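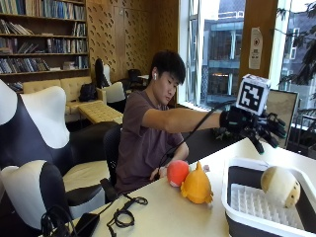

Florkorer is a toy repair and soft toy making school, and we love what we do! Natália Nogueira started it with 2 sewing machines and a drawer of odd buttons, after fixing a neighbor's bear and finding three more on her doorstep by Friday. A lot of what we teach is about sitting comfortably and keeping your arm relaxed, and a long white table with a proper office chair at it suits that far better than a couch (your shoulders will thank you). Simple round shapes make great starters too, and a red plush ball will teach you more about even stuffing than any book we know.

Our classes are small, with 6 people at most, so there's always time to unpick a seam and try it again. Beginners start with Peixoto, our little felt fish pattern, and most go on to something with arms and legs. We've mended over 368 toys so far, among them a rabbit with no ears at all and a very flat elephant.

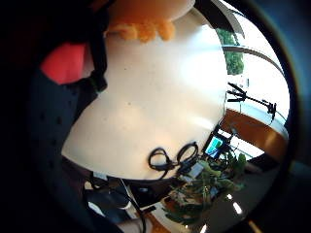
Who teaches here

Natália runs the mending classes and is happiest with a bald patch to fill. Beatriz Quintela teaches pattern drafting — she came to us from theater costumes and can turn a pencil doodle into a paper pattern before the kettle boils. Both of them answer the emails, so if you write to us you'll get one or the other.
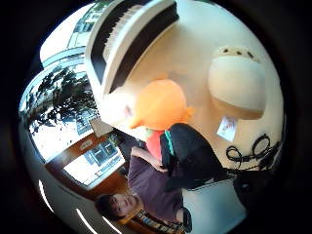

Page last updated: March

Our Nelloveck course runs for 80 hours and is for people who want to design a whole toy from scratch, from first sketch to the last stitch. You'll try out different stuffings, learn how to set a head so it doesn't flop, and finish with a toy of your own
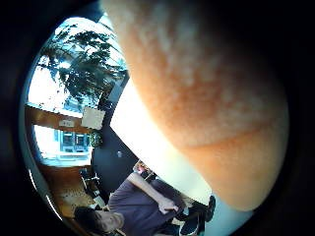
that you can take home along with the pattern. We keep a shelf of spare fabric from the Pernell mill for anyone who runs short, so please help yourself. Come and say hello any Friday afternoon, and bring your broken bears!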